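The Mug Situation: A Gallery
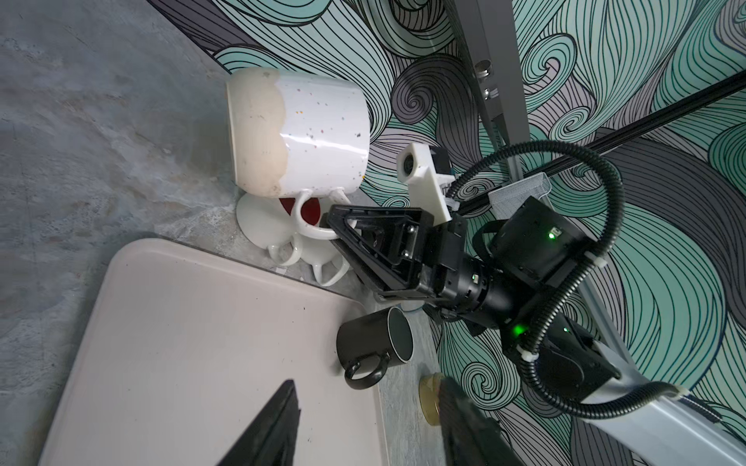

We own more mugs than we have people, chairs or mornings. It crept up on us. One arrived as a thank-you, one came free with a bag of coffee, and one was left behind by a guest who has never asked for it back and is not getting it now. In February the cupboard door stopped closing and I finally gave in and bought a mug tree.

The tree is the Plurkis, in white, which cost 38 dollars and went together in 19 minutes. The instructions said five. I would like to meet the person who did it in five.

The speckled one
White on top with little flecks of blue, pink, orange and gray, and a beige glaze with a wavy edge around the lower half. It looks like it was dipped in a latte by someone with an unsteady hand. It's big, too, so it's the one everybody reaches for, and the one that is always in the dishwasher when I want it.

The red one (sort of)
White outside, dark red inside. Perfectly polite until you look into it. Tea looks alarming in there, and tomato soup disappears completely.

The plain white ones
From a Ragnarsson boxed set, bought in my sensible phase. They hang nicely. They match each other. I have nothing else to say about them, and I suspect they feel the same about me.

The black one
Spends a lot of its life lying on its side, for reasons of its own. Hides coffee stains beautifully, so please check before pouring.

The tray
A pale pinkish gray with small dark specks, rounded corners and a raised rim. I ordered it from Presness thinking it was plain gray – the website has a very forgiving idea of gray. The specks are part of the design. I have scrubbed them to make sure.

Still to come: the Ateck travel cups, which won't hang on anything and roll off everything else. They live in a box in the hall for now, next to the other box.

Posted June 27, 2023, in Kitchen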